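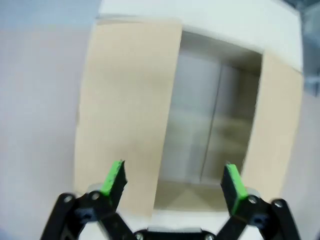 An open box and a gripper with green pads

Wanted: people who can close a cardboard box, for a study of machines that mostly can't

Greltusard is looking for 30 adults to come and do small, dull jobs in our lab in February, alongside a pair of robot arms that are trying to learn the same jobs. If you have ever been told that a robot is coming for your work, you may find an afternoon here soothing.

The project is called Woltley. It covers chores from the stockroom and the home: opening boxes, folding flaps, lining up the two halves of a lid so they meet, turning a towel the right way out. We began with cardboard on the theory that cardboard was easy. Harish Mittal, who wrote that theory down in our funding application, would like it known that he has since read up on cardboard.

The trouble is that a flap has opinions. Push one side down and the other comes up. You fix this with an elbow and a bad word. The arms have neither, and have been known to spend 4 minutes pressing on the same corner like someone waiting for an elevator.

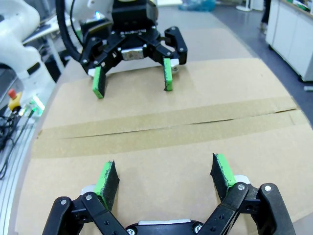

Do I need to know anything about robots?
None of the work calls for it. We would slightly prefer people who don't, as they ask better questions and don't try to fix the software.

What you would do

A session lasts 2 hours, with a break. You'll do a set of box and laundry tasks by hand at your normal speed, then watch the arms attempt them and tell us where you would have stepped in. In the last part you get to step in. Tiina Halonen runs the sessions and will show you when it's fine to reach across the table and when to keep your sleeves to yourself. She is strict about this and she is right.

We pay a flat fee for the session plus bus or parking costs. You get paid the same if the robot does nothing at all, a clause we added after the pilot.

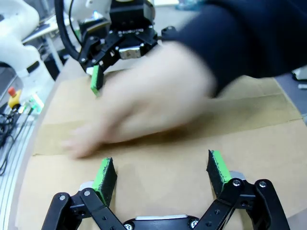 Former and current warehouse packers, shelf stockers, movers, hotel housekeepers and parents of small children are especially welcome. Gleice Guerra came to the pilot after years of packing orders at Anari, and her notes on how to hold a flap down with the side of your hand have been more use to us than most of the reading list. She now works here part time and corrects our vocabulary.

You should be 18 or over, able to stand for stretches at a table, and comfortable having your hands and forearms recorded. Faces are not part of the study and are blurred if they turn up. Left-handers, please apply. We have plenty of the other kind.

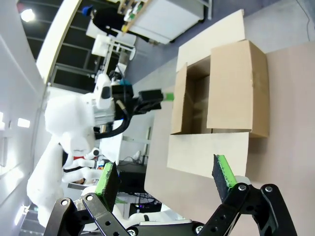 By the end of the project we hope to have 3000 recorded attempts, good and bad, and a fair answer to whether a machine can be left alone with a stack of shipping boxes. The current answer is no. The packing firm Rana, our partner on the shop-floor side, has kindly agreed not to lay anyone off on the strength of our results so far.

How to apply

Write to Seema Garg at the Woltley desk with your name, the times of day that suit you, and a line or two about any work you've done with your hands. No résumé, please. Questions about pay or access to the building go to Anju Rana, who will also send you directions. Use hers and ignore the map on our website, which still shows the old entrance.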